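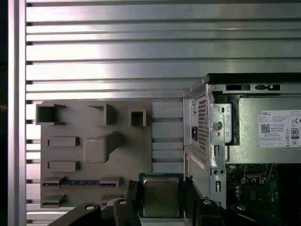 ## Aparelhos auditivos: cuidados em casa

À noite, limpe o aparelho com um pano macio e seco. Não use álcool nem toalhitas perfumadas – atacam o revestimento e ressecam os moldes.

Os moldes de silicone podem ser lavados uma vez por semana, à segunda-feira, por exemplo, para não esquecer. Separe-os primeiro do aparelho. Água morna, uma gota de sabão neutro, e sopre o tubo com a pera de borracha até não sair mais água.

**Humidade.** Guarde o aparelho na caixa com a cápsula secante e a tampa das pilhas aberta. No verão troque a cápsula mais cedo, assim que mudar de cor. 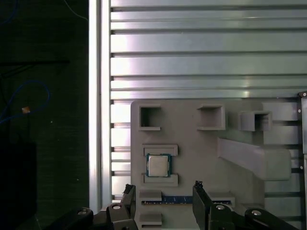 **Pilhas.** Depois de tirar o autocolante, espere 2 minutos antes de fechar a tampa. As pilhas de zinco-ar precisam desse tempo. Não as guarde no frigorífico.

**Cera.** Passe a escovinha com a saída do som virada para baixo. Se o som continuar fraco, mude o filtro.

Tire o aparelho antes da laca e do secador. A Josiane Pruvost usa um pires fundo na prateleira da casa de banho, longe do lavatório – serve perfeitamente, desde que o leve depois para o quarto.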